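Home News Products Workshops Contact

PRESS RELEASE

Mindlow opens sorting workshop for small household goods in Grivcombe

Grivcombe, 31 Dec 2020. Mindlow, a company for storage and household sorting, will open a new workshop in Grivcombe in January. In the workshop, mixed small goods from homes, shops and closed offices will be taken out of the bins in which they arrive, sorted by kind and packed again for further use.

The workshop has a floor of 545 square meters and is divided into four areas: receiving, sorting, cleaning and packing. It will start with six employees. Two of them come from the former storage house Brekke, which Mindlow took over during the past year.

"Many people have at home a drawer where everything lands together," says Eilif Midtbø, managing director of Mindlow. "When a family moves or a shop closes, this drawer becomes a full bin, and then it is often thrown away as it is. We think it is a pity, as inside there are many good things which only need to find their place again."

Goods are accepted in open bins, without bags or inner boxes. Customers are asked not to sort before they deliver. According to the company, a bin that was half sorted at home takes more time than a bin that was not touched, and small parts which belong together get easily separated. Liquids, batteries and broken glass cannot be received.

For the sorting itself Mindlow has chosen metal bins with high sides, which stand on wooden tables at working height. The high sides keep small objects from falling to the floor, and the metal bottom can be wiped between two deliveries. The bins show scratches and worn places with time, but they last for many years and do not need to be replaced for this. 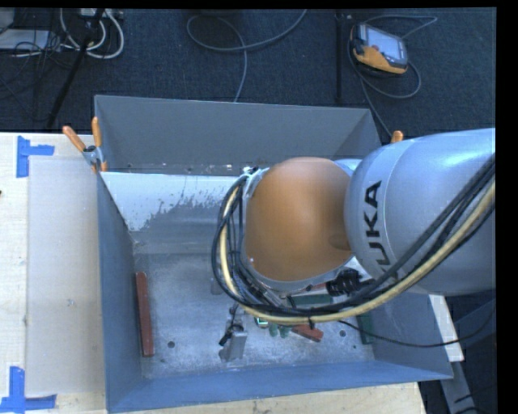
After sorting, the goods go into the Drorkar box, a stackable cardboard box which the company developed for this purpose. Each box carries a label with the kind of goods and the day of packing. Customers can have their boxes returned home, kept in storage or passed on to second-hand shops in the region.

"The most difficult is not the big things, it is the small ones," explains Costel Zupan, who is responsible for the daily work in Grivcombe. "You must look at each piece and decide where it belongs. In the old building we had to do this on a table near the door, with customers walking past. Now we have quiet and good light, and I am very glad for it."

Private households can register a delivery by telephone or at the reception from the first working day of January. Shops and offices with over two bins are kindly asked to agree on a time in advance. The price is calculated per bin and includes the boxes and labels.

Press contact: Mindlow, Press Office, Grivcombe

© 2020 Mindlow. All rights reserved. Contact Privacy Back to top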